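# Chapter 11: When the Grip Lets Go

Start with the fault, then the theory. The case in this chapter comes from the Wongsuwan bench, a sorting job with hand-held grippers – light tube, shallow container, short reach. Easy work on paper. The log ran to 1,688 grasps, and 134 of them were marked "lost hold." No alarm on any of them. The controller saw the fingers close, saw the motor stop, called it a grip.

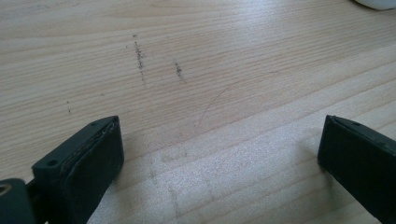

A closed finger is not proof of anything. Force reading, yes. Width reading, yes. Both together, and checked against what the part should measure. The Coser controller in this case checked width only, and the limit had been set for a thicker part. Copied over from an older job in November, never changed. Very common mistake.

Second suspect – the pads. Grip pads are wear parts. Layers lift, edges fray, dust gets on the face and friction drops. The Monetar manual asked for a pad check every 300 cycles. The log sheet had no box for it, so it didnt get done.
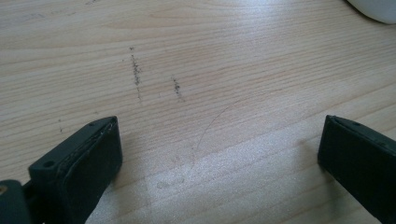
**Figure 11.2** Gripper fingers open over the tabletop, nothing held. Note the layered edge of the left pad.

Before you touch a pad, stop the motion and lock out the drive. Fingers can close on power-up. A pinch from a small gripper still breaks a nail, and the bigger ones do worse. Then:

- wipe both pad faces, dry cloth
- look along the edge for lifted layers
- replace as a pair, never one side
- re-zero the width reading
- write it down

Soft packages make all of this harder. A squeeze tube gives under load, so the width keeps changing after contact and a fixed limit will be wrong half way through the lift. 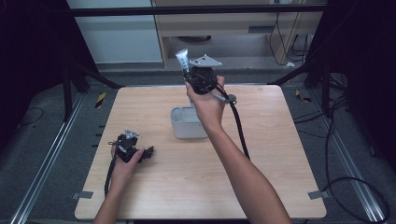
Cables are the third suspect and get their own section (11.4). Slack that is fine with the arm low can pull tight at full height. A pulled connector drops out for a moment, the reading freezes at the last good value, and teh controller carries on with it. Sarkivside lost a whole afternoon to this one. Swapped pads twice, cable was the problem all along.

Keep the three suspects in that order as you read: limits, pads, cables. Section 11.1 takes limits first. You will need the force tables from Chapter 9.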